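News > Members > Open Days

June
By the newsletter desk

Open day at the Tetgate kitchen

Members who signed up for the spring program got their visit to Tetgate last month. Portela has been running its household handling project there, and the open day was the first time people from outside the project could come in and watch a session from start to finish. We had 146 names on the list, so the visit was split into small groups through the morning and afternoon.

The project is about teaching robots to do ordinary kitchen jobs: moving bowls, clearing a table, putting things where they belong. The robots themselves are kept at the Madham workshop, and none were running on the day. What visitors came to see was the part that happens first. A person takes a gripper in each hand and does the job with those instead of with fingers. Each gripper carries a camera, and the recording shows how the jaws moved and what they met along the way. The recordings go to Madham, where they are used for training.

Portela works in lived-in kitchens because a robot trained on a clean bench tends to have trouble in a real one. Cloths wrinkle, bowls shine, and the counter is usually full of other things. The staff said they leave a room the way they find it and only set out what the job calls for. 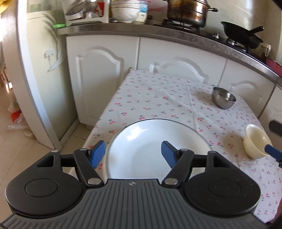
Gripper view of the table, with the white basin in front of the jaws and two smaller bowls to the right.

The job for our group was tableware. The operator worked standing up, with short pauses between runs. A run takes less than a minute, and then everything is put back in a slightly different place for the next one. Portela aims for 200 good runs of each job before moving on to another, and the team had roughly 600 on file from this kitchen when we visited. Runs with a drop or a long hesitation are marked and stored separately.

Several visitors asked why the pads are soft. The answer was that a soft pad bends a little around a rim, which gives a better hold on glazed or polished surfaces. The pads are checked at the start of each session and changed when they show wear.

There was time at the end to try a pair of grippers on a practice table in the next room. They are heavier than they look, and most people found it hard to judge how far to close the jaws. Picking up a spoon took some members four or five tries.

A second open day is planned at the Esham site in September, starting at 10 a.m. Esham has more floor space and can take up to 400 people over the day. Places will be offered first to members who were on the waiting list for Tetgate. Sign-up forms will go out with the August issue. Please wear flat shoes and leave large bags at the front desk.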